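Notes, Tuesday, Bremolcombe. Topic: dressing a table on the cheap.

Start with the cloth. White, thin black grid. Kacper says graph paper; let him. Pause for laugh, if any. 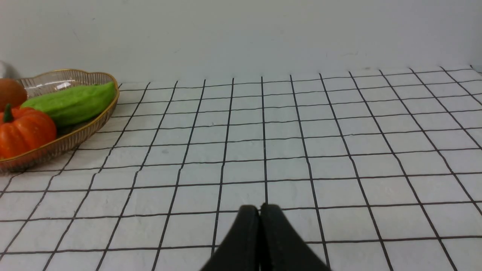
Squares make you fussy. I nudged one basket for 17 minutes. Confess this early.

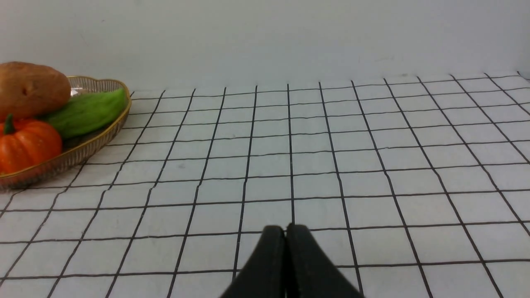
Fake vegetables: potato, pumpkin, something cucumberish. They keep until January, any January. Danuta tried to peel one.

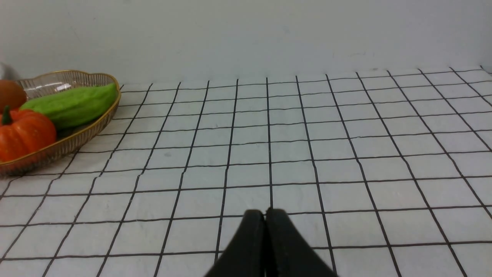
Gold rims next. Skip if running late. Questions, then coffee.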